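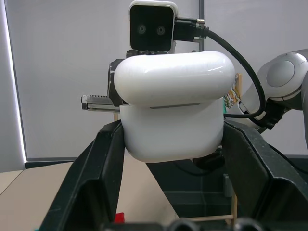 Case held in the black fingers, the other arm's camera and its cable behind it.

Threads > Automation > Wálter Urrego

1/ Writing up a fault we had on the two-arm cell at Brorkine, because I lost most of a week to it and the cause was dull. The cell does a handoff. One arm picks up a white rounded case, carries it to the middle, and the second arm takes it. On 8/1/19 the second arm started stopping halfway through.

2/ The message was "protective stop, wrist joint." That usually means the arm felt more force than it expected. First guess was a collision with the case, so I slowed the approach and ran it again. Same stop, nearly the same spot.

3/ Second guess was the payload setting. Somebody changes a gripper, forgets to enter the new weight, and the arm thinks it's being pushed. I checked. The weight was right. The center of mass was off by a little, so I fixed it. It still stopped.

4/ Tùng Trình looked at the logs and noticed that it never stopped on the first few cycles after a restart. It would run clean, then stop, then stop more often. He thought heat. We let it sit over lunch and it ran 4 cycles and quit. So probably not heat.

5/ What we should have looked at sooner is in the picture. See the black cable coming out of the right side of the camera and looping out wide. That loop is there so the wrist can turn without pulling on the plug. It has to have slack in it, and the slack has to stay where you put it.

6/ In the handoff program the wrist turns 185 degrees one way to line up, then it's supposed to turn 185 back after release. A change I made in July had it take the short way home when the arm was retracting. Short way home was the same direction it came in.

7/ So each cycle left a little more twist in the cable. After a few of them the loop was gone and the cable was pulling against the wrist. The joint felt the pull and stopped. A restart sent it to the home pose by joint angles, which unwound everything. That's why it looked fine every time we started over.

8/ The arm was right to stop. I want to be clear on that because my first reaction was to ask if we could raise the force limit. Orlando Paucar said no, find the force first. If I'd raised it, the arm would have kept going until the connector came out or the cable broke.

9/ There's a second problem that I'm less happy about. When the taking arm stopped, the holding arm didn't know. It waited 90 seconds, timed out, and opened its fingers. The case dropped. Twice it landed on the table and once it went on the floor.

10/ With this part it doesn't matter much. Aníbal Sánchez asked what happens when we move to the heavier Rellton part in November and a person is reaching in to clear the stop. Fair question. A timeout should never open a gripper. I wrote that timeout myself and didn't think about it past "don't leave it hanging."

11/ Changes so far:
- wrist return is a joint move now, with the direction fixed
- soft limit on that wrist joint, so it can't wind up past one turn
- a stop on either arm stops both
- on timeout the fingers stay closed and the cell asks for a person
- cable loop gets checked by hand at the start of each shift

12/ Ran 200 cycles yesterday with no stops. I also jogged the wrist past the soft limit on purpose to see if it would refuse, and it did. Pressed the stop on each arm in mid-handoff. Both arms halted and the case stayed in the fingers.

13/ Swapped the cable too. The old one passed a continuity test but the jacket had a kink near the plug and I don't trust it. It's in my drawer with tape on it. Please don't put it back on a robot.

14/ Ifeanyi Aliyu asked if the cell at Trandotham has the same return move. It does, same file. I sent them the fix this morning and asked them to leave that cell off until it's loaded. Will add to this thread when I hear back.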